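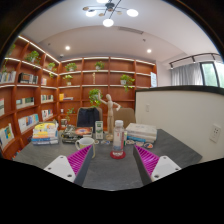
*Reading table in use, with stacked books, a round red coaster and a wooden mannequin.*

## Lam Reading Table

The Lam table is supplied by Gimgate for libraries and shared study rooms. The dark gray top measures 178 cm in length and seats 4 readers, 2 on each long side. Chairs are ordered separately.

Drinks should be kept in capped bottles and placed on a coaster – standing water may mark the surface.

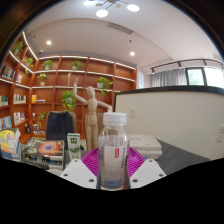 *Clear bottle with a white screw cap, near the magenta basket.*

Orders and replacement parts: Hoi-yan Wei, Furnishings Office. Delivery resumes in October.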